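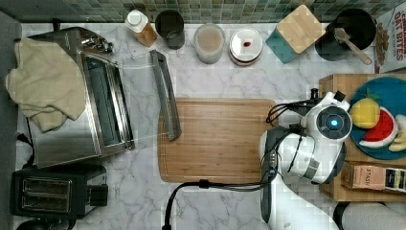
The toast corner: toaster oven door down, bamboo board in the landing zone.

How to Set Up a Kitchen Counter You Can Cook On

Updated 8/1/21

Most kitchens have plenty of counter. It's under the mail. I lived for years in a rental in Tomenitz with marble I saw mainly on moving day and again when I left, so take this method as the work of a reformed sinner.

You need one free morning, a damp cloth, a tape measure and a mild grudge against clutter.

Step 1. Open everything that opens.
Before you decide where anything lives, drop the toaster oven door all the way down. Pull it out flat and look at how much counter it eats. People arrange their kitchens with every door shut, then wonder why dinner involves moving the sugar. Whatever the open door covers is off limits to canisters, phones and the good butter dish.

Step 2. Put a board in front of the door.
A hot pan needs a place to go, and you will not be in the mood to find one. I keep a bamboo board with a groove around it there. The groove catches crumbs and tomato juice, and the board catches everything else. Park a trivet on it before anything comes out at full heat.
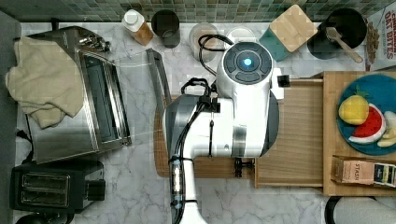
Back row against the tile: canisters, the spoon crock, and cereal at the far end.

Step 3. Build a back row.
Everything that stays out goes against the backsplash in a single line. One line. The moment a second row forms you have a pantry, and an ugly one.

Small bottles go nearest the oven if they can take the warmth, otherwise move them down. Canisters come next, then the utensil crock, placed so you can grab a spoon without reaching over a burner or a hot door. Cereal goes last, because it's tall and it leaves the counter every morning anyway. I bought a matching canister set from Vedmont once and filled two of them with rubber bands. Buy the canisters after you know what's going in.

Step 4. Deal with the towel.
Towels migrate to the top of the toaster oven the way cats do. Take yours off before you turn the thing on, every time. A hook on the side of a cabinet costs next to nothing and won't catch fire.

Step 5. Tame the cord.
Run it along the wall, away from the oven's sides, and unplug the toaster when you wipe under it. You will find things under there. Be brave.

Step 6. Clean in the right order.
Back row first, then the appliances, then the marble. Use plain dish soap and water on the stone. Vinegar and lemon will etch it, and the dull spots stay with you — mine are shaped like a lime wedge.

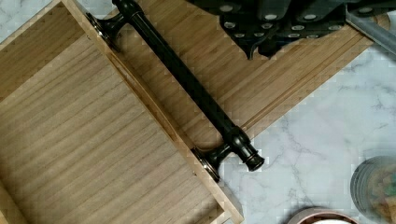 Can I leave a bamboo board out on the counter all the time?
You can, as long as it's dry on both sides first. Wash it by hand, stand it on edge until the damp is gone, and rub in food-grade mineral oil when the surface starts to look chalky. Keep it out of the dishwasher.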